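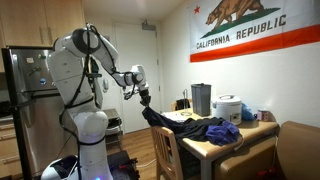
Brazo blanco con una prenda azul marino, junto a la mesa de madera

Asunto: el formulario de la petición no acepta más firmas
Producto: Tostlow Peticiones
Abierto por: Eglė Jõgi, oficina de la concejala Evelien Verbeke, Westbridge
Fecha: 5 de julio de 2021
Prioridad: alta

Buenos días:

Les escribo por la petición que pide al pleno retransmitir los debates de presupuesto. El contador se quedó parado en 2000 firmas. Cuando una persona rellena el formulario, recibe el mensaje "Gracias por firmar", pero su nombre no entra en la lista ni le llega el correo de confirmación. Lo he comprobado con mi propia dirección y con la de un compañero que todavía no había firmado.

Lo que he probado:
- Otro navegador y otro ordenador: igual.
- Desde el teléfono, sin la red de la oficina: igual.
- Quitar el campo del código postal y ponerlo otra vez: igual.
- Exportar la lista: el archivo tiene 2000 filas, la última es del viernes.

El asunto es delicado para nosotros. El portavoz del otro grupo ya ha dicho en la radio local que la petición "está muerta", y algunos vecinos preguntan si borramos firmas. Necesito poder responderles con una explicación por escrito.

Un saludo,
Eglė Jõgi 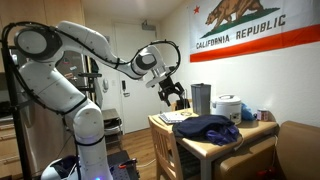

Respuesta de Siebe Desmet (soporte)
Hola, Eglė. Gracias por las pruebas. Su cuenta tiene el plan básico, que admite 2000 firmas por petición. El formulario debería mostrar un aviso al llegar al límite y no lo hace. Esto es un fallo nuestro y lo he pasado a desarrollo. ¿Puede decirme si la oficina quiere cambiar de plan o si prefiere una ampliación temporal?

Respuesta de Eglė Jõgi
Una ampliación temporal, por favor. El gasto tiene que aprobarlo la concejala y hoy está en comisión toda la mañana. Pero mi pregunta principal es otra -- ¿las firmas enviadas después del límite están guardadas en algún sitio?

Respuesta de Siebe Desmet
Sí, quedan en una cola durante 90 días. En la suya hay 11. He ampliado el límite hasta septiembre y he lanzado la importación.

Respuesta de Eglė Jõgi
Confirmo: el contador marca ahora 2011. Sin embargo, 4 de las personas recuperadas no han recibido el correo de confirmación, entre ellas Anouk Martens, que nos ha llamado ya dos veces. Sin este correo la firma no cuenta para el registro municipal.

Respuesta de Siebe Desmet
Reenviados a mano los cuatro. Adjunto también la explicación por escrito que pedía, firmada por mi responsable, Anouk Nijs.

Respuesta de Eglė Jõgi
Recibida, y la señora Martens ya ha confirmado. Dejo el tíquet abierto hasta que desarrollo corrija el aviso del límite.

Estado: pendiente de desarrollo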